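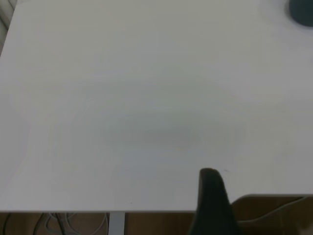

The Second Ending Problem

By Irja Saarinen

6 February 2025

A feature film used to arrive once. It opened, it was reviewed, it left, and whatever it had to say in its last five minutes was what it said. Revisions existed, and some of them became well known, but they came years later and were understood to be a separate matter. The version that people paid to see on the first weekend was the film.

That understanding has weakened considerably. The science fiction drama Clasteo, released in December by the distributor Brinora, played in theaters with one ending and appeared on the company's home service a few weeks later with another. The two versions carry the same title and the same poster. The home version bears no label identifying it as a revised cut. A viewer who saw the film in a theater and a viewer who saw it on a couch may hold a long conversation about it before either of them realizes that they are discussing different stories.

It is the position of this column that distributors should label such changes clearly, should keep the original version available beside the new one, and should stop treating the last reel as an adjustable part. The position is offered without hostility to the film, which has real merits, or to the people who made it.

What Was Changed

Readers who wish to see Clasteo without prior knowledge should stop at this point, as the argument cannot be made without discussing its conclusion.

The film concerns a surveyor, Kallio, who is sent to a mining settlement where the residents have begun to remember events that have not yet taken place. The settlement has 700 inhabitants, and the first hour is spent patiently among them. A schoolteacher remembers a funeral. A mechanic remembers an argument with a son who is still an infant. Kallio, who remembers nothing, is the only person in town able to make an ordinary decision, and the script draws a good deal of feeling from that simple fact.

In the theatrical version, Kallio learns that the evacuation she has been asked to recommend is the very event the residents fear. She signs the order anyway. The final shot holds on the buses as they leave, and the film does not tell the audience whether she was right. It is a severe ending, and a fair number of people at the screening I attended sat through the credits in what I took to be irritation.

In the home version, she tears up the order. A new scene of perhaps two minutes shows the town a year later, in sunlight, with the schoolteacher leading a class outdoors. A voice-over by Kallio explains that the memories were warnings and that warnings can be refused. The music, which in the theatrical cut stops before the buses appear, continues to the end.

Nothing earlier in the film was altered to prepare for this. The mechanic's argument, the funeral, the repeated image of the road out of town: all of these were written to lead to the buses, and in the home version they now lead to a picnic. A person watching the new cut with no knowledge of the first might reasonably conclude that the screenwriters had lost interest in their own plot.

The Case for Revision

The arguments in favor of what Brinora has done deserve a proper hearing. Films are expensive. Their makers are often required to lock a version before they are satisfied with it, and a release date set a year in advance takes no account of second thoughts. A playwright may rewrite the third act during previews. A composer may withdraw a symphony and return with a better one. There is no obvious reason why a director should be denied the same privilege only for having worked in a medium that once depended on heavy cans of celluloid and a fleet of trucks.

It may also be said that audiences have a legitimate interest in enjoying what they watch. The theatrical ending of Clasteo was not popular. A family that rents a film for the evening has not agreed to be improved by it, and a company that listens to its customers is behaving as companies are generally asked to behave.

I accept both points in part. A director who wishes to revise should be free to do so, and a studio that wishes to offer a gentler ending is within its rights. My objection concerns the manner in which the thing is done. A play in previews is advertised as a play in previews, and the ticket is often priced to match. The revised symphony is listed as revised in the program. In each case, the audience is told what it is getting, and the earlier work remains a matter of record.

Brinora's theatrical version is at present unavailable to the public by any lawful means. The company has not said whether it will return.

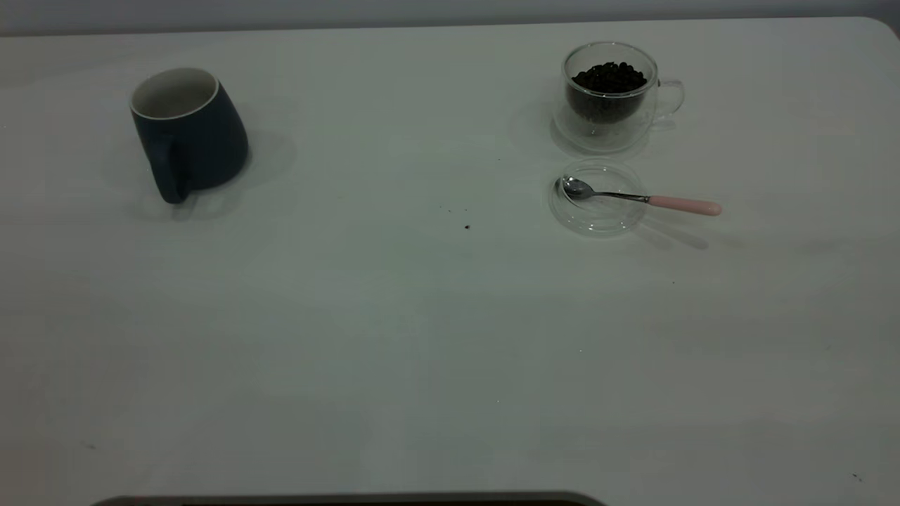

What Audiences Are Owed

A ticket to a film is a modest contract. The buyer receives two hours of someone else's judgment, including the judgment of where to stop. Disagreement with that judgment is one of the pleasures of going. People have left theaters quarreling over endings for as long as there have been theaters to leave, and the quarrel depends upon both parties having seen the same thing.

The harm done by silent revision is therefore partly a social one. It also falls on criticism, and I write as an interested party. Reviews of Clasteo published during its theatrical run describe a conclusion that the home viewer will not find. Several of those reviews now have comments beneath them accusing the writer of not having watched the film. The writers had watched it with care. They had been overtaken by a file.

Teachers face a similar difficulty. A course on adaptation or on screenwriting must be able to assign a work and rely on students having the same one before them. Libraries, which have long experience with variant editions of books, have no equivalent practice for a film that exists only on a company's server and may be replaced there overnight. A book in its second edition says so on the copyright page, and the first edition remains on the shelf next to it.

There is also the matter of the performers. The actress playing Kallio builds her work across the theatrical cut toward a woman who does something terrible with her eyes open. Her stillness in the middle scenes, which some reviewers found cold, is the stillness of a person already halfway to a decision. In the home version, the same stillness leads nowhere, and the voice-over supplies in words a change of heart that her face had no opportunity to show. She is made to look like a weaker actress than she is by material added after her principal work was finished.

A Counterexample

The practice can be carried out honorably. The small distributor Erkitz faced a comparable decision with a courtroom drama whose director was unhappy with the final verdict scene. It released a second version, gave it a subtitle, placed both on the same page of its service, and added a short note in which the director explained the change in plain language. Viewers could choose. Many, I suspect, watched both, and the company lost nothing by its candor.

I prefer the first version of that film and know intelligent people who prefer the second. We have been able to argue about it at some length, with each side able to consult the evidence.

Recommendations

Four measures would resolve most of the difficulty. None of them is costly.

First, any version of a film that differs in story from the one shown in theaters should be labeled as such in its title or directly beneath it, in the same size of type used for the running time.

Second, the theatrical version should remain available wherever the revised version is offered, for at least as long.

Third, the credits of the revised version should state who requested the change and who carried it out. If the director did not take part, the audience should be able to learn that without searching the trade press.

Fourth, festivals and awards bodies should require distributors to identify which version has been submitted for consideration, and should decline entries for which the answer is unclear.

A distributor will object that labels confuse the casual viewer. I doubt it. Viewers manage ratings, languages, subtitles and extended editions without visible distress, and a line reading "revised ending" is well within their powers.

It will be said as well that the present case is a small one, and that Clasteo is hardly a film on which the future of the art depends. That is so. Its second act is too long, its science does not bear examination, and a subplot involving the mine's owner could be removed without loss. But it had an ending that meant something, arrived at by people who had evidently thought hard about it, and a viewer who looks for that ending tonight will not be able to find it. Brinora should restore the buses to its service and let the picnic stand beside them under its own name.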